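How to Keep Red Clothes Red (and Everything Else Not Pink)

I love red. I have red sweatshirts, red pajamas, a red bathrobe and a set of red napkins that come out every November and stay out way too long. So I've had plenty of chances to ruin things, and I've finally landed on a routine that keeps the color bright wash after wash. It's easy, it's cheap, and you can start with the load you have waiting right now!

Before the first wash

New red cotton nearly always has some loose dye sitting in it. Test it before it goes anywhere near a machine. Wet a hidden spot (the inside of a hem is perfect), press a white rag or a cotton ball on it for a slow count of ten, and take a look. If the rag stays white, great. If it comes up pink, that piece gets washed alone until it passes.

For a piece that fails, I fill the sink with cold water and a small squirt of detergent, swish it around, drain, and rinse until the water runs clear. My worst offender was a Milimico sweatshirt that needed 9 rinses. Nine! It has behaved beautifully ever since.

A word on vinegar and salt. My grandmother swore by both, and plenty of people still do. Neither one will set the dye in modern store-bought clothes. That happens at the factory or it doesn't happen. Save the salt for your pasta water.

Sorting

You don't need seven piles. I make three: whites and very pale things, darks, and reds. Burgundy, brick and hot coral all go in with the reds. Pink can join them if it's a strong pink you wouldn't mind seeing get a shade stronger.

While you sort:

Turn everything inside out. The rubbing in the drum is what makes the outside look dusty and faded, and prints crack a lot slower this way too.
Close zippers and hooks.
Empty the pockets. Yes, those too.
Pull out towels. They're rough on T-shirts and they shed.

Waiting for a full load of one color used to drive me nuts, until I gave red its own basket. Now it fills up at its own pace and I never have to dig.

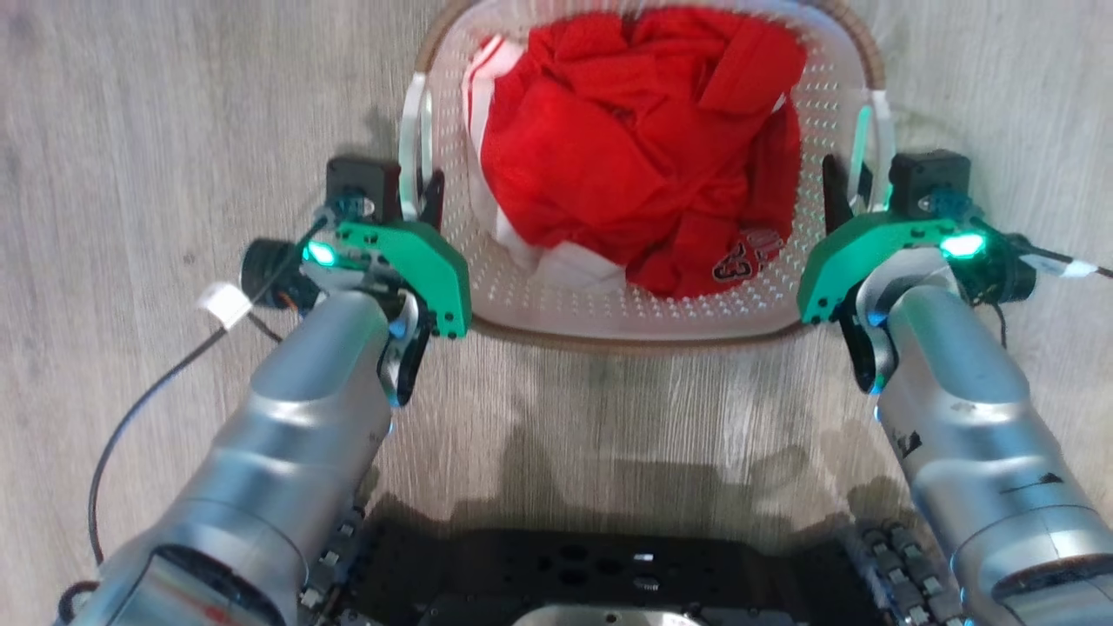
Mereana Ellery wrote in to say she does it the other way around: she keeps one big hamper and washes reds with her black jeans, cold, on the gentle setting, and after 52 loads she hasn't seen any trouble. "The jeans can't show it and the reds don't seem to care," she says. "But I'd never skip turning them inside out."

I tried her way with some older shirts and it worked fine for me too. I'd just keep brand-new jeans out of it, as fresh black or indigo dye can make a red shirt look muddy.

Washing

Cold water, always. Pick the shortest cycle that will get the clothes clean, and keep the spin on medium. Leave enough room that you can slide your hand in flat above the load, because packed clothes rub harder and rinse badly.

Use a liquid detergent made for colors, with no bleach and no brighteners, and measure it! Too much soap leaves a gray film that looks just like fading. If your reds already look dull, run them through once with no detergent at all. You may be surprised by how much color comes back.

Drying

Take the load out as soon as it's done. Damp red cloth lying against anything paler is asking for a transfer stain, and that includes white trim on the same shirt.

Hang things in the shade, still inside out. Direct sun is wonderful for sheets and terrible for red. If you use a dryer, go low and stop while the seams are still a tiny bit damp.

If something turned pink anyway

Don't dry it! Heat makes the stain much harder to shift. Take out the red piece, then soak the pink ones overnight in cool water with oxygen bleach, following the amount on the package. Skip this for wool and silk. Wash again, check in daylight, and repeat if you need to. My stubborn pillowcases took three soaks, and they're back on the bed.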